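Sorting Rinsed Recyclables at Home: Bins, Liners and Bottles

By Zsolt Illés
Updated March 14, 2025

Most kitchens end up with one bin for everything and a pile of bottles beside the sink. A second bin for containers fixes most of that. It doesn't have to be large or expensive, and it doesn't have to match the first one.

Choosing the bin

A 20 litre bin suits a household of two or three. Go up to 50 litres only if you have a garage or laundry to keep it in, as a full one is awkward to carry through the house. Round bins are easier to wipe out than square ones. Avoid anything with a deep lip under the rim, where syrup and milk collect and go sour.

Skip the lid if the contents are rinsed. A lid slows everyone down and the empties end up on top of it.

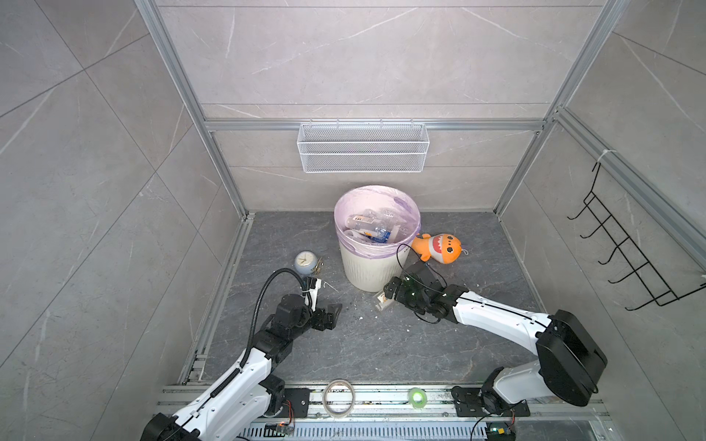 Do you need a liner in a recycling bin?
Check your local rules first. Many councils want recyclables tipped loose into the kerbside bin, and bagged material may be sent to landfill. A liner is still handy indoors to catch drips. Empty the contents out, shake the liner over the sink, and put the same one back until it tears.

If the liner keeps slipping down, tie a small knot in one side of the opening to take up the slack. A wide rubber band under the rim also works -- the Fistero ones sold for jar lids will stretch over most small bins.

Rinsing

Use the leftover dishwater. Fill the container a third of the way, shake it, tip it out and leave it upside down on the rack until the washing up is done. There is no need to use hot water or to scrub. Oil bottles are the exception. Add a drop of detergent and let them stand overnight.

Peanut butter jars can be wiped with a piece of stale bread or a used paper towel before rinsing. Yogurt tubs take a quick swish and nothing more.

Labels, caps and crushing

Paper and plastic labels can normally stay on. If you want one off because you plan to keep the bottle, slit it down the seam with a small knife and peel it away from the cut. For sticky residue, rub in cooking oil, wait ten minutes, then wash with detergent.

Rules on caps differ. At the Prirkbridge depot they go in a separate tub at the counter, while Teltport asks for them to be left on. Ring your own depot if the website doesn't say.

Don't crush bottles that carry a refund. The machines read the barcode, and a flattened bottle is often rejected. Anything without a refund can be squashed to save room.
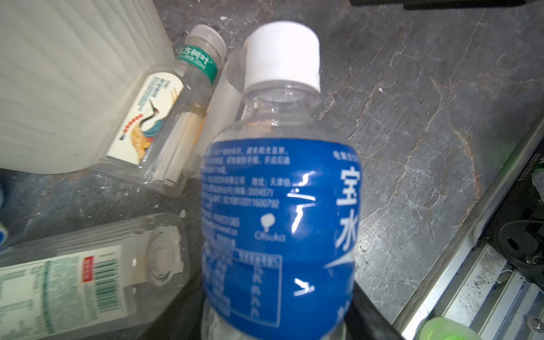

STORAGE & RETURNS

Keep refund containers apart from the rest from the start. Sorting them later is a sticky job, particularly in warm weather. A feed sack or an old doona cover hung from two hooks in the garage holds plenty and folds away when empty.

Our last trip before winter was 258 containers, which filled the back of a small hatchback with the seats down. I would go sooner next time. Smaller loads are easier to lift and the queue is shorter mid-morning.

Glass should go in a crate or a sturdy carton. Mészáros make a folding crate with a solid base that doesn't leak on the car mat, but a fruit box lined with newspaper does the same job.

Cleaning the bin

Wash the bin outside with a bucket of warm water and a splash of white vinegar. Leave it upside down in the sun until it is dry right through. For a smell that won't shift, spread bicarb soda over the bottom, leave it overnight and rinse in the morning -- do this before you put a fresh liner in.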